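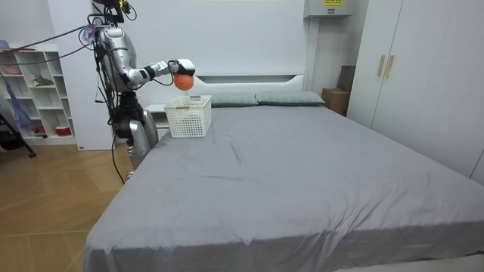
6. Recording the Ball-to-Basket Task

Manuals > Lornau > Operator Guide > Teaching by Remote Control
Search this manual Enter a keyword or error code

This section covers a single-arm pick and place on a bed, recorded with the Lornau remote station. You need to have finished Section 5 (pairing the hand controllers) before you start. If you are teaching by moving the arm by hand, read 6.5 first and then come back to 6.2.

The task has one arm, one small ball and one open basket standing on the mattress. The operator picks up the ball, carries it over the basket and lets go. A complete recording of this task is called an episode.

6.1 Preparing the bed and the robot

1. Stand the robot beside the head end of the bed, close enough that the working arm can reach over the mattress with the elbow still slightly bent at the far side of the basket.

2. Lead the cables away from the bed. They may hang down past the legs to the floor, but they must not lie on the mattress or pass under the working arm.

3. Pull the sheet smooth. Small wrinkles are fine and do not need to be the same from one episode to the next. A fold tall enough to stop the ball from rolling should be flattened.

4. Set the basket on the mattress near the headboard with its open side up. Press down on it once with your palm so it settles.

5. Check that the gripper, held at carrying height, passes over the rim of the basket without touching it.

6. Move the unused arm to its rest position and lock it from the station (Arms > Rest > Lock).

CAUTION: A mattress gives way under load. The force limit for table work is too high for this task. Select the Soft Surface profile before the arm is powered. If the profile is missing from the list, the station is running an old profile pack and must be updated.

NOTE: Pillows can stay at the head of the bed. Do not add or remove any partway through a session.

6.2 Starting the session

1. Turn on the station and wait for the arm icon to stop blinking.

2. Open Record > New Session. Enter a session name with no spaces. The Borbély test group uses the room first and then the task, for example bedroom_ball, and the sorting tool expects names in that order.

3. Under Task, choose Place In Container. Under Arm, choose the arm you will be driving. Left and right are the robot's own left and right, whichever way the operator is facing.

4. Check that the status line at the bottom reads READY 411. Any other number means a controller has lost its pairing. Go back to Section 5.

5. Squeeze and release the trigger once. The gripper should open fully and close fully.

6. Hold the clutch button and move your hand slowly. The arm follows only while the clutch is held. Let go of the clutch and confirm that the arm stops.

WARNING: Do not lean over the bed while the arm is powered, including to pick up a dropped ball. Press Pause, wait for the solid amber light, then reach in. The second person stands where they can see both the arm and the operator and keeps a hand on the stop button.

6.3 Recording an episode

1. Place the ball on the mattress within reach. Change its position a little for every episode.

2. Press Record. Wait for the single beep.

3. Bring the gripper over the ball with the fingers pointing down. Lower until the fingers are on either side of the ball and the tips just touch the sheet. Do not push into the mattress.

4. Close the trigger gently. Stop squeezing when the grip bar turns solid.

5. Raise the ball straight up until it is clear of the basket rim, then carry it across. Keep the path plain. Loops and second thoughts are recorded along with everything else.

6. Hold the ball directly above the basket, a little higher than the rim, and let the arm come to rest. A short stop of one breath is enough.

7. Open the trigger. Do not throw or flick the ball.

8. Lift the gripper and move it clear of the basket, then press Record again to end the episode. Two beeps confirm that it was saved.

9. Mark the episode Keep or Discard. Discard it if the gripper touched the basket, if the ball was dropped on the way, or if anyone's hand came over the mattress.

NOTE: An episode in which the first grasp missed and the second one held can be marked Keep, with the Retry box ticked. Up to seven of these per session are accepted. After that the box is grayed out.

Operators new to the station tend to open the gripper while the arm is still moving. Ľubomír Pešek, who wrote the first version of this section, had trainees say "stop" out loud before each release. Sites may use this or leave it out.

6.4 Between episodes

Pause the arm before taking the ball out of the basket. Put the basket back down near the headboard. It does not have to go in exactly the same place, but it should stay on the mattress and clear of the edge.

Rest the operator's arm for a few minutes whenever the station shows the hand symbol. The symbol can be dismissed once. It comes back.

The station stores more than 1231 episodes of this length before the drive has to be emptied. To empty it, use Session > Export and wait for the green check. Pulling the drive during export damages the last session and sometimes the one before it.

6.5 Teaching by hand

The same task can be taught by holding the forearm and moving the robot directly.

1. Select Record > Guided Mode. The arm goes slack in stages. Support it under the forearm before you press Confirm.

2. Keep your hands behind the wrist joint. Never hold the gripper itself.

3. Have the second person work the gripper with the Open and Close keys on the station.

4. Follow steps 3 to 8 in 6.3, moving at half the speed you would use with the controllers.

CAUTION: In Guided Mode the Soft Surface profile is off. If the arm is let go over the bed, it will sink onto the mattress under its own weight.

Do not mix guided and remote episodes in one session. The Durkumthorpe import script rejects mixed sessions without a message.

6.6 Problems

Error 2053 when Record is pressed
The unused arm is not locked. Repeat step 6 in 6.1.

Gripper closes but the grip bar stays empty
The fingers have closed above the middle of the ball. Open, lower slightly, and close again. If it happens every time, run the finger calibration in Section 4.

Arm lags behind the controller
Check the station cable first, then the battery level of the controller. Garnier controllers with the older grip need the adapter setting turned on.

Ball bounces out of the basket
Release from lower down. Mark the episode Discard.

Basket tips when the gripper leaves
The gripper is being moved sideways before it is clear of the rim. Lift first. See step 8 in 6.3.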